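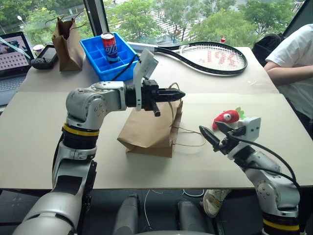 Has anyone quit with nicotine lozenges after the patch gave them a rash?

Hi everyone, I hope this is the right board for it. I smoked for most of my adult life and in October I finally started on the patch, after putting it off through two birthdays and a move. The patch worked pretty well on the cravings, which surprised me, but by the second week I had an itchy red square everywhere I'd worn one. I was moving it around like the box says, upper arm, hip, other arm, and I ran out of places that weren't already mad at me.

My pharmacist at the Vekden store said the adhesive bothers some people and suggested lozenges. I bought a pack, and I'm a few days in, and I don't think I like them very much. They burn the back of my throat and I get hiccups, the loud kind, right in the middle of phone calls. I also miss having something steady in the background. With the patch I just put it on and forgot about it, and now I feel like I'm managing myself all day long.

I haven't smoked, I want to say that up front because I'm proud of it! But I came close last night around 9, standing on the back steps with my coat on for no good reason. So I guess I'm asking, did the lozenges get easier for you? Is there a trick to them? And did anybody go back to a different patch and have it work out?

Thanks for reading all this. My husband has heard plenty about it already.
posted by backsteps

14 people found this helpful | Share | Follow

mintandmorning

Oh, the hiccups! I had those too and they were awful, and in my case it was because I was chewing the thing like a cough drop (I am a cruncher by nature, my dentist will back me up). You aren't supposed to chew it or swallow a lot of the juice. Park it between your cheek and gum, let it sit there, and move it to the other side once in a while. It should take a good long time to melt. When I slowed down, the hiccups quit within a day or two, and the burn turned into more of a tingle that I could live with.

The other thing that helped me was not drinking coffee right before or during. Coffee, juice and soda can all keep the nicotine from soaking in properly, so you end up with all the burn and not much relief. I had been having mine with my morning coffee, which I thought was very clever, and then wondering why I was climbing the walls by ten. Now I drink the coffee, wait a while, sip some plain water, and then have the lozenge.

About feeling like you're managing yourself all day, I know just what you mean. What I did was take them on a schedule the first few weeks instead of waiting until I was desperate. The package has a chart for how often, and it also has the most you can have in a day, so do keep an eye on that. I wrote my times on the back of an envelope and stuck it on the fridge. It wasn't as easy as the patch but it got to be a habit, and then little by little I let the times stretch out.

And please be proud of last night. You went out on the steps and you came back in. I did a lot of that myself, and after a while I took the dog with me so I'd have to keep walking.

22 people found this helpful | Share

Tarawneh_gardener

Different brands of patch use different glue. I broke out from the first one and did fine on the second. Ask the pharmacist before you buy though, and if the rash is swollen or spreading or doesn't clear up after a few days, let a doctor look at it. Mine said a little redness was normal and a rash that stayed put was not.

Also make sure the skin is clean and dry with no lotion on it. I was putting mine on right after my shower with lotion all over me. It peeled AND it itched.

9 people found this helpful | Share

kunska_lake_walker

I went a different way and did one of those sessions where they hold a little wand to your wrists and cancel out the nicotine. I paid a lot for it at a place out in Sukov and it was very relaxing, I'll give them that, with nice music and a blanket. I stayed off cigarettes for the weekend. Then I was right back at it. My sister-in-law swears it worked for her so maybe it depends on the person, but when I asked my own doctor she told me there wasn't good evidence behind it and that she'd sooner see me on the gum or a prescription, plus some counseling. I did the free phone counseling that my state offers and I felt silly calling at first, but the lady was so kind, and she helped me figure out that my bad time was after supper. So I started doing the dishes by hand.

I'm not much help on lozenges because I used the gum. But maybe ask about the gum! It has a peppery taste, fair warning.

5 people found this helpful | Share

Comments (4)

backsteps: Thank you all so much. I was absolutely chewing them. I tried the cheek thing this afternoon and only hiccuped once. I'm going to ask about the other kind of patch too, now that my arms have calmed down.

mintandmorning: Yay! Keep us posted, and keep water handy.

plaid_thermos: Check the strength on your lozenges as well. There's a 2 mg and a stronger one, and which one you start with goes by how soon after waking up you used to have your first cigarette. I started on the wrong one and felt queasy all week.

kunska_lake_walker: Good point about the strength, the phone counselor asked me the same thing about the gum. Backsteps, wear the coat and walk to the corner next time, it's only a few minutes and the craving is usually smaller when you get home.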